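Teaching the arm to clear a plate

I spent most of July on one task, moving a sauce bottle between a plate and the table. I drive the arm by remote control and Virko, my logging script, saves every run. So far I have 29 I'd keep.

My first runs were too fast. Kamran Shahbazi watched a few and told me to slow down near the bottle and stop correcting so much, so I threw out six and did them over.
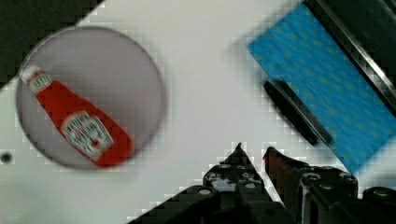

Wrist camera view, with the ketchup lying across the plate and the blue cloth off to the right.

The wrist picture is soft, but I can steer by it. Lining up with a bottle lying on an angle is still the slow part. Next I'll try a grey mug, if I can get the wrist to turn without catching the handle.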